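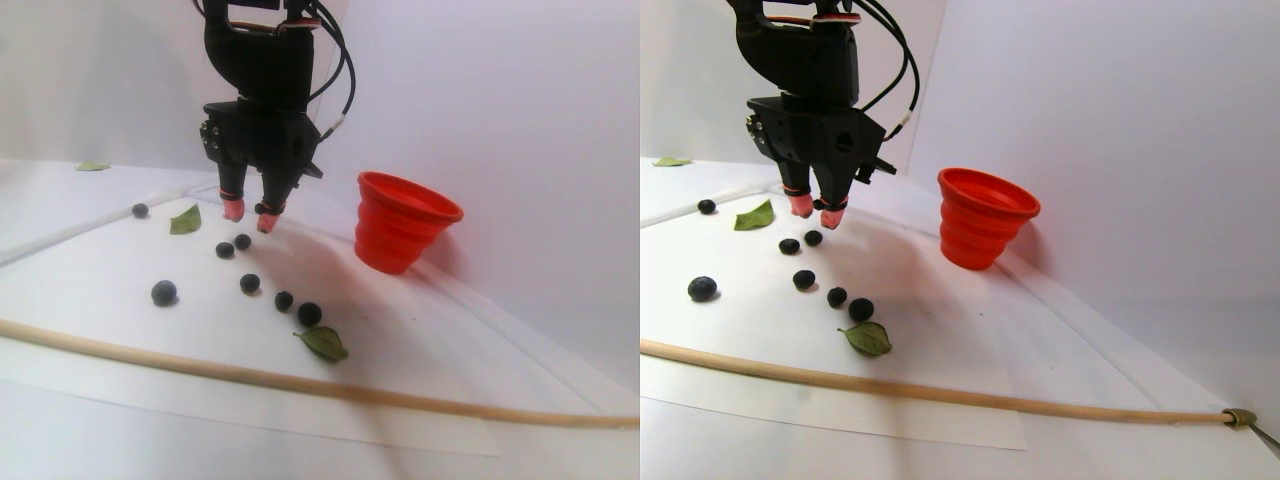 Kirstin Cowie
Blogger, film society regular and reluctant driver

I have been putting off writing about The Ferry at Osthorpe for most of the week, partly because work has been mad and partly because I wasn't sure I could talk about it without getting a bit weepy at the keyboard. It's a small film (the whole thing seems to have been shot on one jetty and in one kitchen) and it played to a room of 43 people at our little cinema, which is a terrific turnout for a drizzly night, let me tell you.

The story, such as it is, follows a widower named Aner who has run the same ferry for 31 years and finds out by letter that a bridge is going in upstream. He doesn't rage about it. He puts the letter in a drawer, makes a pot of tea and goes back to work, and for the next hour you watch a man pretend he hasn't read something. Valdir Bittencourt plays him with his whole face held very still, and I could have watched him butter toast all night. There's a lot of toast, come to think of it!

My friend Stefaniia Semeniuk came along and was less taken. She thought the middle dragged, and I'll grant her the 20 minutes with the surveyor, who explains the bridge to Aner, then to Aner's daughter, then to the fellow at the pub. We argued about it all the way back to the car park and then for a good while in the car park.

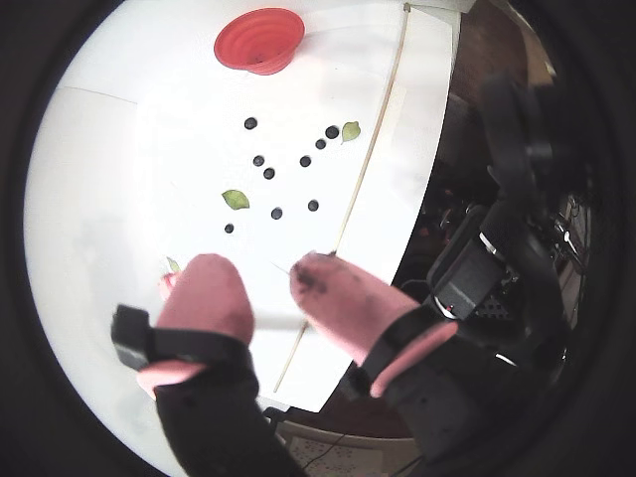

The daughter's storyline is where the film won me over for good. She comes home in March with one suitcase and no explanation, and the two of them settle into being polite to each other, the way families do when there's something enormous sitting on the kitchen table. The best scene has them sorting fruit for jam without a word, and the camera stays down on their hands. Blueberries scattered over a white tabletop, a red bowl waiting off to one side, and that's all the director, Obaidul Fakir, needs to tell you these two will be all right eventually. I've made jam with my own dad in that same kind of silence, so perhaps I was an easy mark.

I did have a grumble about the music. It's lovely on its own, all cello and squeezebox, but it turns up every time somebody looks at the river, and they look at the river a great deal. The colour is gorgeous though, grey and green with the odd bit of red paint on the boat, and I'd see it again on a big screen for that alone.

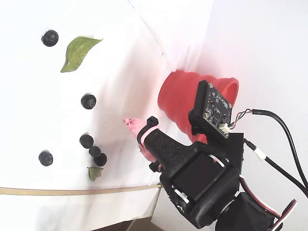
What I'm watching next

Caldeira, if I can talk Stefaniia into a subtitled one after this. It's supposed to be a heist picture with hardly any heist in it, so I'll be bringing the good chocolate as a bribe.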